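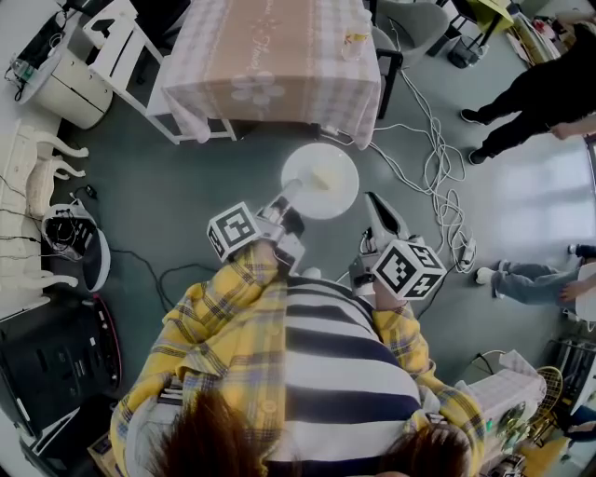

Hand-held grippers with marker cubes, in use near the table.

Table work moves to gripper recording
August 6, 2018

The household tasks group at Brilby has changed how it teaches table and floor routines to the Penen arm. Until this summer an operator drove the arm from a desk with two joysticks while a second person stood by the stop button. Routines are now recorded by a person holding a gripper in each hand. The marker cube on each gripper gives its position and angle, and the Tisow software converts the track into arm motion overnight.

The first full month produced 418 usable recordings. The target had been 200, set on the basis of joystick rates, and it will be revised in November.

The change has altered the working day more than the equipment list suggests. Joystick operators sat for most of a shift. Gripper operators stand, bend and reach, and the grippers have a noticeable weight after the first half hour. Shifts on the floor are therefore limited to four hours, with the rest of the day spent on labeling and review. Two people have asked for longer review blocks and shorter floor blocks, and the rota allows this where cover exists.

Job content has shifted as well. Joystick skill took weeks to build and counted toward the operator grade. Gripper work can be learned in an afternoon, and staff who had put in the weeks asked what that meant for their grade. Existing grades stand. New starters will be graded on review accuracy and on task setup, meaning the placing of furniture, glasses, cloths and so on between runs. Setup was previously unlisted in the job description — it took up a good part of the day regardless.

Darcy Bouchard, who leads the floor team, reports that rejected recordings fall into two groups. In the first, a marker cube is turned away from the tracking view, usually during a low reach. In the second, the operator moves faster than the arm is able to follow. Both can be corrected at the time if the reviewer is in the room, so one reviewer per session now works on the floor and not upstairs.

The joystick desk remains in the McIntyre building for fault recovery. Anyone who holds a joystick sign-off and wishes to keep it current needs one session per quarter, booked through the usual sheet.

Spare wrist supports are in the cabinet by the stairs. Sizes are marked on the inside of the strap. Please report worn gripper jaws on the day they are found, with the number of the gripper, so that the pair can be withdrawn together.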